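Grernis Robotics Club Bench Guide
Section 3: Setting Up the Sorting Bin

Last revised 8/22/23

You have made it through the safety section and the power-up section, so now comes the fun part! By the end of this section the arm will be picking loose objects out of the bin and you'll have your first set of runs saved under your team name. Plan on one full club session for it. If you're new, pair up with someone who has done it before — Beatrice Athumani keeps the sign-up sheet and loves matching people.

What you need

The metal tray
Two bar clamps
The divider sheet for the left side
Your team's object kit (five items or more, all different)
Blue tape
The bench laptop with Pravau already installed

Placing the tray

1. Press the emergency stop before you put anything on the table. Leave it pressed until step 8.

2. Set the tray flat on the tabletop, inside the arm's reach. Push down on each corner. If one rocks, slide the tray until it sits still.

3. Stand the divider sheet along the left side of the tray and clamp it to the upper-left corner. Snug is enough. Cranking the clamp hard will bend the wall, and we have already straightened it once.

4. Put the second clamp at the lower left corner.

5. Give the tray a gentle shove with one hand. It should stay put. If it slides, redo steps 3 and 4.

CAUTION: Keep clamp handles out of the space above the tray. The gripper comes down fast in the default program, and a handle in the wrong place will stop your run and possibly your season.

Loading the objects

6. Place your objects on the tray floor. Mix shapes and heights as much as you can. Flat foam pieces, boxy blocks and small toys all ask something different of the gripper, and you will learn far more from a mixed bin than from a neat one.

7. Leave at least one object close to a wall. These are the hard picks and they're a great test of your approach angle.

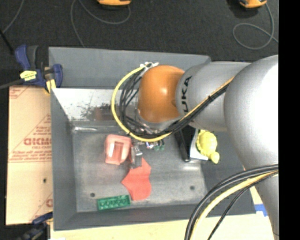

Figure 3-1. KUKA arm over the clamped tray, with a mix of objects inside.

NOTE: Only use circuit boards from the scrap drawer as bin objects. A board that gets squeezed by the gripper should never go back into a project.

Checking the cables

The cables at the wrist need slack to turn, and that slack is what catches on things. Take your time with this part.

8. With everyone standing behind the tape line on the floor, release the emergency stop and switch the controller to slow manual mode.

9. Jog the wrist one way, then the other, while your partner watches the cable loop. It should move freely and stay clear of the tray walls.

10. Jog down until the gripper is just above the tray floor. Stop there. Look at the cables again from the side.

11. If a cable pulls tight or drags across an object, raise the arm, press the emergency stop and call a mentor. Please don't re-route it yourselves, even if the fix looks obvious.

Running your first picks

12. Open Pravau and load the program called Jaber. Type in your team name when it asks.

13. Set the speed to 50 percent and the number of picks to 19. You can raise both later. Bart Wuyts wrote the default settings for the October meet, and they're tuned for teams who have had practice.

14. Press Start and keep one hand near the emergency stop for the whole run.

15. When the run ends, press the emergency stop, then write down which objects were missed and where they were lying. Move those objects to a new spot and run again.

Your first run may go badly. Ours did! One team last year grabbed the same block over and over and left everything else behind — then rewrote their search order in an afternoon and had a terrific meet. The log keeps every attempt, good or bad, and the club is up to nearly 1,000 picks now, so you can look through what other teams tried before you change your own code.

If something goes wrong

The arm stops above the tray and won't go down: check the tray height value in Pravau. It resets to zero when the laptop is restarted.

The gripper closes on nothing: run the gripper calibration in Section 2 again, then repeat step 12.

The tray has shifted: press the emergency stop, move it back, re-clamp, and start over from step 5.

Packing up

Park the arm in its home position, press the emergency stop and shut down the controller. Objects go back in your team's kit, clamps go on the rack, and the tray can stay where it is if another team is signed up next. Upload your log to the Plultport folder before you close the laptop.

Section 4 covers writing your own pick order.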